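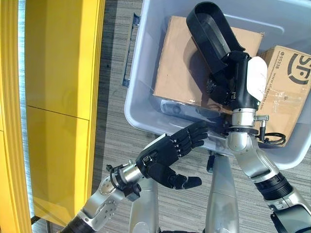 Danica Živković wrote to ask whether the bin should be emptied before the cabinet or after it, and said she always ends up with cardboard spread over the carpet and no place to put the things that belong on the shelf.

Empty the bin last. It's where everything without a place goes while you work, so you want it near the cabinet and in use until the end. The steps below are for a low cabinet with a flat top and one large bin.

What you need

A large plastic bin with a handle you can get your fingers around
A damp cloth and a dry one
A box cutter
Plain white labels and a pen (I use Dovov labels, but any that peel off cleanly will do)

Step 1. Clear the top

Take everything off the top of the cabinet and wipe it down. Painted or glossy surfaces show streaks, so go over it once with the dry cloth. Don't put anything back yet. Sort what came off into things you reach for daily and things you don't.

Step 2. Put the matching pieces back

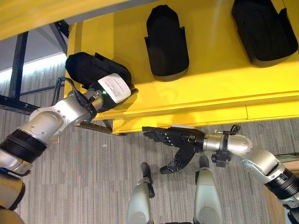
Sets are easier to keep track of when they live in one row. Start from one end and set each piece down facing the same way, with a hand's width between neighbors. Black items on a yellow top, like the two already in place, are easy to tell apart at a glance, and on a surface that bright you'll notice a gap as soon as one goes missing. Keep the row back from the front edge so nothing gets knocked off when you bend down to the lower shelf.

If the pieces have labels, turn the labels toward the side you normally stand on. Replace any label you can't read from standing height.

Step 3. Sort the cardboard

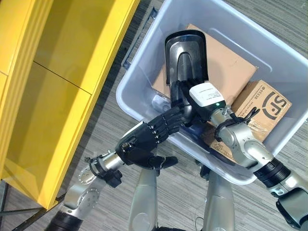 Shipping boxes take up more space than anything else in a storage corner. Decide now which ones you're keeping. I keep one medium box for returns and flatten the rest. A box like the SF one, with tape still along its edges, should have the tape slit before you try to fold it - pulling it apart by hand tears the flaps. Check under the large pieces too. Small items slide to the bottom of a bin and get thrown out with the cardboard.

Old shipping labels come off before the box goes to recycling. Cover or cut out anything with an address on it.

Step 4. Fill the lower compartment

Heavy things go at the bottom, toward the back. Leave the front few inches free so you can see what's behind. If there is a cable running along the base of the cabinet, move it out of the way before you slide anything across the floor.

Step 5. Check the row and move the bin

Go back to the top and look along the row from one end. Straighten anything that has shifted, and make sure each piece
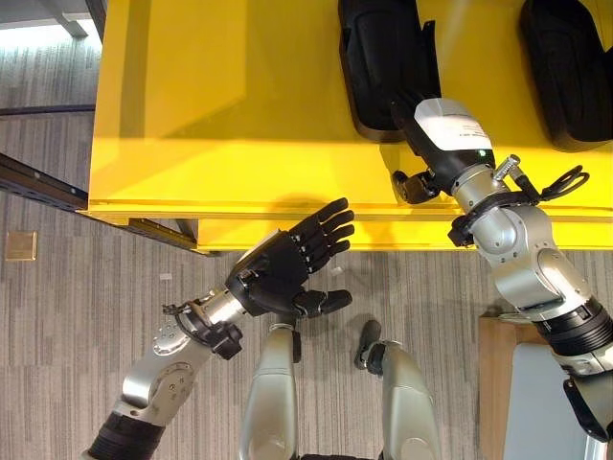 sits flat and doesn't rock when you touch it. Then take what's left in the bin and find a place for it, or put it by the door to go out. Lift the bin by its handles - dragging a full one leaves marks on carpet.

Updated Mon 14 October: step 4 now mentions cables. Thanks to Taras Derkach for the note.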